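Where People Put the Desk: A Small Study of Home Workspaces
Final report, Introduction to Interior Environments, spring term

1. Why this topic

Our group picked home workspaces after our first idea, the history of the doorknob, was returned with the comment "perhaps something with people in it." We wanted to know one thing: when someone has a free choice, where does the desk go? Most advice says beside a window, with the light coming from the side. Most of us, when we looked at our own rooms, had put it wherever the bed wasn't.

2. Method

In March we sent a questionnaire to residents of two apartment complexes, Sondell and Biltaler. We delivered 500 copies, on paper, under doors, which our instructor called "charmingly slow." We got 154 back. Of these, 109 were filled in far enough to use. The rest had skipped the floor sketch, or drawn a very nice cat in it.

The sketch was the main part. People marked the door, the windows, the desk and the nearest outlet, and then answered six questions about glare, noise and how often they worked somewhere else.

3. What we found

The window matters less than the books say. Plenty of people had a good window and sat with their back to it. The usual reason was the screen: they had tried it the other way and spent the afternoon looking at their own reflection. Several had solved this with a curtain that stayed closed all year, which brings the value of a window down to that of a poster.

The outlet matters a great deal. When window and outlet were on opposite walls, the outlet usually won. One respondent at Sondell wrote "I live where the cord ends," and we considered using it as our title.
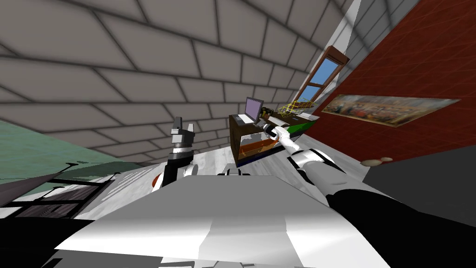 Figure 1. Room rendering with a dark wood desk, a laptop, and a window nearby.

Wall color came up more than we expected, given that we hadn't asked about it. Renters complained about white and owners complained about whatever they had chosen. Dark colors got the strongest opinions in both directions. People who liked them said the room felt calm, and people who didn't said the same room felt like the inside of a shoe.

The last question asked where they really did their work. The kitchen table beat every desk in the study. We checked the forms twice, hoping for a different answer, as we had already written four pages about desks.

4. Problems

Both complexes were built by the same firm, Wongsuwan, and the floor plans are close to identical. We learned this after the forms came back. It means our results may say more about one builder's taste in outlets than about human nature. Our sketches also had no scale, so a desk could be any size its owner felt it deserved.

The layout program we used, Voma, lost our first file. The tables in the appendix were typed in again by hand, late, and should be read in that spirit.

5. Next time

We would ask about the kitchen table first. We would also visit a few of the rooms at different hours, morning and late afternoon at least, instead of trusting people to remember where the sun comes in.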